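The witch hazel at Trandembridge opens in October, when every other shrub on the slope is packing up, and I love it for that! The petals are thin yellow ribbons, crumpled like party streamers, and on a mild morning you can smell them from the gate.

Yae Oshima planted hers 11 years ago in heavy clay, and it now stands taller than the shed.

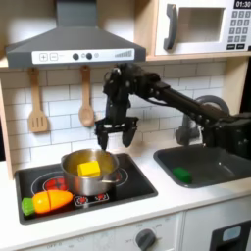

Seeds with a kick

The woody capsules take most of a year to ripen, then split and fling two shiny black seeds well clear of the branches (Yae has heard them hit the window).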